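One Bin for Everything

Every October the storage people tell me I need one big bin. Nudau wants $100 for theirs. I don't buy it.

Big bins don't sort anything. A toy block goes in, a candy wrapper follows, and you've made a trash can with nicer walls.
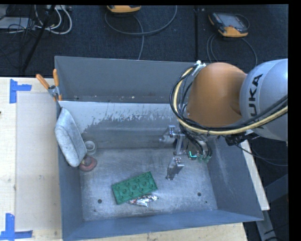 What I'd Keep Instead

Shallow trays, and few of them. Metal is fine. Deep is the problem.

Related
Pakach drawers, 18 months on
Is Ekex shelving worth it?

Comments (2)
Herman Latuheru: My deep bin works fine.
dimi_k: Foil always ends up under the blocks.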